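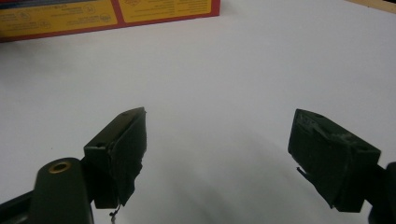 Box, table, tea gone cold somewhere to the left.

Right. Quick one, I've got to be out of the door in a bit and I promised myself I'd get this written before the weather turns. September 2026 and already I've had the big socks on twice.

So. The cold flat. People keep asking how it's going and I keep saying fine, and then last night I found the notebook from last winter and remembered it was not fine at all. It was five months of me wearing a hat to wash up.

If you're new: I live on the top floor in Forkelum, in what was a seed merchant's until someone put walls in. High ceilings. Massive windows. Everyone who visits says oh the LIGHT, and yes, the light is lovely, and the light comes in along with the wind. Sash windows, single glazed, the lot. I rent. So I can't do the thing you're about to tell me to do.

The January entry in the notebook just says "42 this morning, kitchen" and I stood there trying to work out what that meant. Degrees, in Fahrenheit, off my nan's old thermometer that hangs by the fridge. Which is about the inside of the fridge. I remember taking the butter out and it being exactly as hard as when it went in, and a lot harder an hour later.

Anyway I've learnt a few things and I've learnt them in a stupid order so I'm going to put them down in a slightly less stupid order.

Windows

Start with the windows. I didn't. I started with a heater, like a fool, and ran it every evening under a window that had a gap you could post a letter through. The bill for that quarter was over 200 more than the one before and I was no warmer. I sat next to the heater with my front roasting and my back freezing, then turned round and swapped.

Do the candle thing if your landlord isn't looking. Or a strip of loo roll, which is safer and less romantic. Hold it up round the edges and watch where it goes. Mine went sideways at the meeting rail (the bit in the middle where the two halves overlap, took me ages to find out it had a name) and at the bottom left corner of the bedroom one. The top ones were fine?? No idea why. Painted shut by someone in about 1970 I think.

Brush strip for the bits that move. Foam for the bits that don't. I had this the wrong way round for a month and the foam peeled off in a long sad worm every time I opened the window to let the steam out. Clean the frame first. Properly, with something that gets the grease off, then let it dry, then go and do something else, then come back. I skipped the drying. It was raining. It did not stick.

The curtains I got from Asico, end of roll, some sort of blanket fabric in a green I wouldn't have picked. Lined them with an old duvet cover. Stitching is a disgrace. But they go all the way to the floor and past the frame on both sides and that turned out to be the biggest difference of the whole winter, more than the foam, more than the heater. If you do one thing, do fat ugly curtains.

Shut them at dusk. Not when you notice you're cold. By then it's gone.

The floor

I had not thought about the floor at all. Boards, nice ones, with gaps, and under the gaps is the stairwell, and at the bottom of the stairwell is a front door that the people from the dental lab prop open with a fire extinguisher. So there's a sort of chimney. Me at the top.

Rugs. Any rugs. I put newspaper under mine, thick, like my nan did, and it rustles when you walk on it and I don't care. You'll find your own feet are a much better thermometer than anything with numbers on. Mine could find every gap in the dark by about Christmas.

There was a plan to fill the gaps with string and glue. I got two boards done. Two. Took an entire afternoon and my knees haven't forgiven me. They do look good though, those two boards.

The loft hatch

Forgot it existed. It's in the hall, painted the same as the ceiling. I went up the steps to change the bulb and got a faceful of what I can only describe as outside. Bit of foam round the rim, a slab of old camping mat cut to fit on top, done. Twenty minutes. Months I'd been walking under that.

Asking the landlord

This is the section I was going to leave out and then thought no, put it in, it's the one people email about.

I did it badly. I sent a long cross message late at night with the word "uninhabitable" in it and got a very short reply with the word "character" in it. Character! Then nothing for weeks.

Second go I did it like a grown up. Short. List of rooms, what the thermometer said, at what time, for a fortnight. Photos of the gap with a ruler in it. And then I asked for something small, which was the bedroom window eased and rehung, and offered to do the draught stuff myself if he paid for the materials. He said yes the same day. I think he just wanted to be asked for a thing with an edge to it and not for the whole of Warmth.

A man called Tijani came and did the window. Two visits, whistled all the way through both, and it now goes up and down with one finger. I've opened and closed it far more than I need to.

Keep your receipts in one envelope. I didn't and had to claim back about two thirds of it from memory and bank statements. Fun evening.

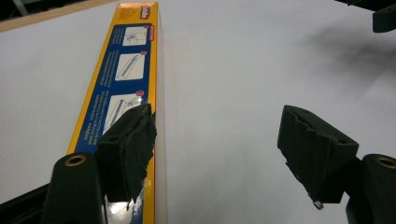 Anneli Honkanen left a comment under the spring post saying I'd got it all back to front, that where she grew up you stop the draught at the outside door before you so much as look at a window, and that sealing a damp flat tight without thinking about air is how you grow mushrooms behind the wardrobe. "Open everything for five minutes, wide, in the morning," she wrote. "Then shut it. Do not leave one small window open all day like a sad English person."

I was a bit stung. Then I looked behind the wardrobe.

No mushrooms. But black speckles, yes, a patch the size of a dinner plate, on the outside wall, exactly where I'd pushed it up tight to keep the cold off. So she gets that one. She gets all of it probably.

So, damp

Pull the furniture off the outside walls. A hand's width. It looks wrong for a week and then you stop seeing it. Lids on pans. Bathroom door shut when you shower, window open after, and don't dry jeans on the chair in the bedroom however tempting. I know. I still do it sometimes.

Five minutes wide open in the morning is horrible and it works. You'd think it would make the room freezing but the walls hold on to what they've got, and it's back to where it was by the time I've had toast. Hat on for the five minutes. Kettle on just before so there's something to hold.

I wiped the speckles off with the proper spray and gloves and every window open, and they haven't come back, but it's been summer so that proves nothing. Ask me again when its dark at four.

Heating yourself and not the room

Last bit, then I really am going.

Hot water bottle on your lap, not your feet. Feet next, once the lap is sorted. I read that somewhere and thought it was nonsense and have since become a total bore on the subject. Wool vest. Fingerless gloves for typing. I've got a Nusano blanket, one of the plug in ones, bought second hand off Onyekachi Akinola for the price of a curry, and it costs pennies next to the heater. I nearly didn't buy it. Pride? Felt like something for someone older. Nope. I'd fight you for it.

Eat something hot at lunch. Sounds like a mum thing to say. But the days I had a sandwich I was cold by three and the days I had soup I wasn't, and I wrote it down so it's science.

And go out. The worst days in the notebook are the ones where I stayed in all day trying to keep warm. You come back up four flights and the place feels quite reasonable, for an hour anyway. The library's good, the upstairs bit by the radiators – get there before the crossword people.

Still to do before it gets properly cold, mostly for my own benefit:

Letterbox flap. It's been clacking since Easter.
Hem on the second curtain, which I've been walking on.
More string in the floor, maybe. Maybe a third board, let's not get carried away.
Ask downstairs about the fire extinguisher door. Nicely. With biscuits.
Put the nan thermometer somewhere I can read it withuot moving the cereal.

If you've got a trick for the gap under a front door that isn't a stuffed snake, tell me in the comments. I've tried the snake. It moves every time the door does and by evening it's halfway down the hall and I've gone over on it in the dark with a plate of pasta in my hand.

Bus in six minutes. Shoes. Bye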